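Speaker notes — Zaid Awad
The Small Stuff on Your Desk: keeping a home office you can find things in
Vorkelham public library, downstairs room, Feb 7, 2012
45 minutes including questions. Water on the left, clicker in jacket pocket.

Say hello, say where the restrooms are. Wait for the door to close.

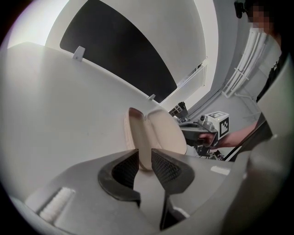
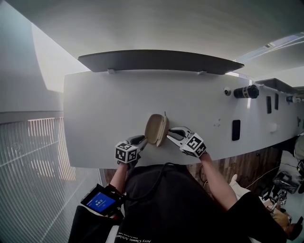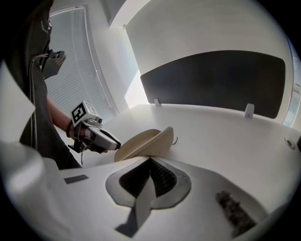
White desk, tan object.

OK, start. Ask for hands: who spent time this morning looking for something they own? Keep my own hand up. Tell the passport story (short version! the long version ate ten minutes in December). I had it in a drawer with takeout menus, two phone chargers for phones I no longer had, and a birthday card I never mailed. The passport was in the card.

Slide 4. What I want them to leave with: small things need an address. A lamp stays put because it's big and has a cord. Keys, stamps, memory cards, earbuds, the spare glasses — those travel. They go wherever your hand happened to be when the phone rang.

Say how I got into this. I kept the supply room at Qaisi, 83 drawers, and I loved that room. I still love it. Every drawer had a label and every label was wrong by the end of the first year, and working out why was the most fun I've had at a job. People were putting things back where they thought they belonged, and I'd labeled everything by what the catalog called it. "Fasteners, misc." Who looks for a fastener? You look for a paper clip!

Pause here, people usually want to tell me about their own drawer. Take two stories, no more.

Slide 5. The one-hand test. Can you put it away with one hand while holding a coffee? If there's a lid on a box inside a drawer under a stack of magazines, it's never going home. Open trays for daily things. Lids for weekly things. The box on the high shelf is for taxes and Halloween.

Demo: bring out the Ristico tray and the shoebox. Ask someone in the front row to put away the scissors in each. Don't time it, it gets competitive.

Slide 6. Cases. I get excited here, watch the speed. A hard case is a fine thing for glasses and a terrible thing for everything else, and yet we all have one with a guitar pick and three foreign coins in it. Go home and open every case you own. Put back only what it was made for, or write on a piece of tape what it holds now. Masking tape and a marker — that's the whole budget for tonight's talk.

If someone asks about label makers: yes, they're great, I own one, I can't find it. (True as of this morning.)

Slide 7. Sharing a desk. This is the part people email me about. My sister and I ran the Zosari newsletter off one table for 6 years and we had exactly one fight about politics and a great many about the stapler. What worked was each of us having a tray the other one didn't touch, plus a middle strip that had to be clear at night. Anything left in the strip went in a basket on the floor. You'd be amazed how fast you learn when you have to bend down for your own pens.

Kids: same thing, lower shelf, bigger basket. Skip this if the crowd is mostly retirees, but check first, last time there were grandparents who wanted it badly.

Slide 8. Cables. Keep short. Wrap, tape, write what it goes to. If you don't know what it goes to, it goes in a bag with a date on the bag. When you come across the bag next year and haven't opened it, recycle. Someone will say "but the day after I throw it out I'll need it." Agree with them. It's happened to me. A new one cost me less than the afternoon I'd have spent untangling the pile.

Slide 9. Homework. Pick 4 things you lose most. Only those. Give each one a spot tonight, before you take your coat off if you can manage it. Tell somebody else in the house where the spots are. Don't buy anything yet, please, I mean it, use a bowl.

Questions. Likely ones:
Digital clutter — different talk, don't get pulled in.
Paper mail — open it standing up next to the recycling.
A spouse who won't — the basket on the floor, see slide 7.

Thank the library. Handouts are on the chair by the door. Get the scissors back.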